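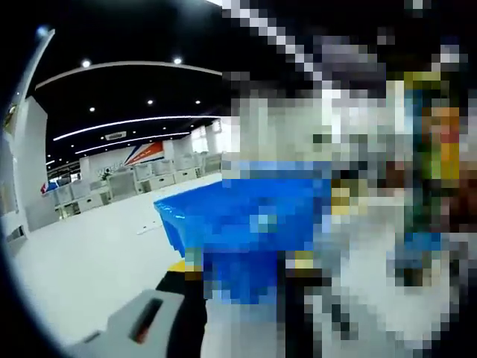

Kusik Lunch Subsidy – Progress Report to the Innes Fund, 11/5/21

Your grant set out to get 100 Planatau workers buying lunch from Kusik, the staff canteen, instead of driving into Randbridge. We have 79 signed up. I would not read much into that, as signing up costs nothing and gets you a free first meal.

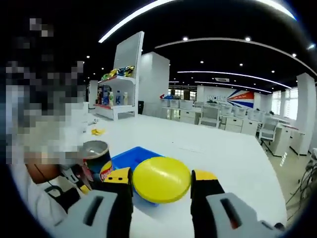 Photo: Planatau

October sales came to 650 subsidized meals. The supplier calls this strong demand. It may be – or it may be the same few people eating there every day, and the till can't tell us which. 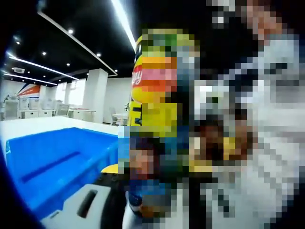
The exit survey was no better. We got 10 replies, most of them about parking. Until cards are linked to names, I can't support the request to extend the subsidy into spring.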